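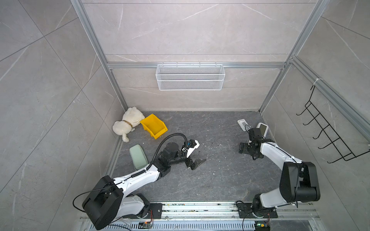 Figure 1. Work booth with wire basket and hook rack.

Parent Volunteer Sign-Up at Dillville Parish School
Final report, Information and Communication project
9 May 2020

1. Background

Dillville Parish School asks parents to help in the lunchroom, in the library, on field trips and at the spring fair. Before a parent can help, the office needs a signed volunteer form, an emergency contact sheet and, for drivers, a copy of the license and insurance card. Until last year all of these were printed and sent home in the student's folder.

The office told us that forms came back late or with pages missing. Parents told us they did not know which forms they needed. Our project looked at how the sign-up process works now and what could be changed without buying new software.

2. What we did

We read the current forms and the volunteer page on the school website. We then sent a short survey home with the weekly newsletter and received 89 replies. We also sat in the school office on two mornings and wrote down the questions parents asked at the counter or by phone.

The survey asked whether the parent had volunteered before, how they got the forms, how long it took to fill them out and whether anything was unclear. Replies could be made on paper or online. We did not collect names.

3. What we found

The same information is asked for in more than one place. The home address is on the volunteer form and again on the emergency contact sheet. A family with two children in the school often received two packets and was not sure if both had to be returned. They do not. One packet per adult is enough, but this is not written anywhere on the forms.

The driver form was the one parents asked about most. It uses the words "covered party" and "named holder," and several parents wrote that they had to call their insurance agent before they could finish it.

The website page lists the forms by file name and not by what they are for. A parent who only wants to shelve books has to open five files to find the right ones.

4. Options compared

We compared the present packet with an online form made in Bestel and with a shorter paper packet based on the one used at Restrepo Elementary. Bestel worked well on a phone, but it cannot take a signature on the free plan, and the office still needs a signed copy. The Restrepo packet puts everything except the driver form on one sheet, front and back.

5. Recommendations

Use a single sheet for all volunteers and keep the driver form separate. Print "one per adult" at the top. Rewrite the driver form in everyday words. On the website, list the forms by job: lunchroom, library, field trips, fair. Send the packet home in July with the supply list so the office has it before classes start.

6. Limits

Most replies came from parents who had already volunteered. We heard little from parents who had started the forms and stopped. The survey was in English only. We planned to test the new sheet with a group of parents at the spring fair, but the fair was canceled, so the sheet in Appendix B has not been tried out.

Appendix A: Survey questions
Appendix B: Draft one-page volunteer form
Appendix C: Driver form, old and new wording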